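Speaker notes: Feeding a crowd at breakfast
Regional community halls network, July meet-up
Trinidad Montes

Slide 1. Start

Say hello, check the back row can hear. Mention the handout is on the chairs near the door.

I run the breakfast program at the Arroyo hall. We open the doors at 7 on weekdays. Last year we served 2,178 breakfasts, mostly to school kids, with a fair number of parents and shift workers as well. I'm going to talk about ordering, storage and the menu. I won't cover grants. Begoñe Montoya is doing that after lunch.

Slide 2. Where we began

We began with toast and whatever fruit was donated. The toaster tripped the power if the urn was on. We ran it like that for two terms and threw out a lot of bread.

Pause here. Ask who has an old switchboard. Expect most hands.

Slide 3. Ordering

We order once a week, on Monday, before the kitchen closes. The order sheet is one page and lives on the fridge. Whoever opens the last packet of anything writes it down.

Bread goes in the freezer the day it arrives. Fruit comes from the Puvgate market and we take seconds if they're cheap. Apples, mandarins in winter, bananas when the price is reasonable. Cereal we buy in the plain 10 kg sacks and tip into tubs with tight lids.

Slide 4. Milk

Milk was our biggest waste. Two-litre bottles were left out on the bench, and by nine o'clock we were tipping them down the sink. We changed to small single-serve cartons for the kids who take breakfast to go, and kept the big bottles for cereal at the servery.

Small cartons cost more per litre. Say this plainly, someone will ask. We still spend less on milk overall than we did. Look at the volume on the pack before comparing prices, as the small ones come in several sizes. A 200 mL carton suits most primary kids.

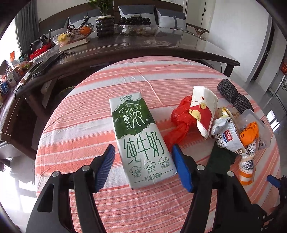 Slide 5. Storage

We have one domestic fridge and one upright commercial fridge, second-hand, from a café in Erneck that was closing. It cost $469 delivered. The seals needed replacing in the first year.

Keep a thermometer in each fridge and write the reading down at opening. Allergy items have their own shelf at the top, with a labelled tub. If your hall is shared, get a lock for the fridge.

Slide 6. Menu

Porridge in winter, cereal the rest of the year. Toast every day. Eggs on Friday if we have the people. We tried pancakes and the queue went out to the car park.

Skip the next bit if running late: the Stunisard group does a rice congee in a big slow cooker, set the night before. Their recipe is on the back of the handout.

Slide 7. Questions

Take about ten minutes. Repeat each question into the microphone. If anyone asks about food safety certificates, send them to their own council, as the rules vary.

Remind people to return the lanyards.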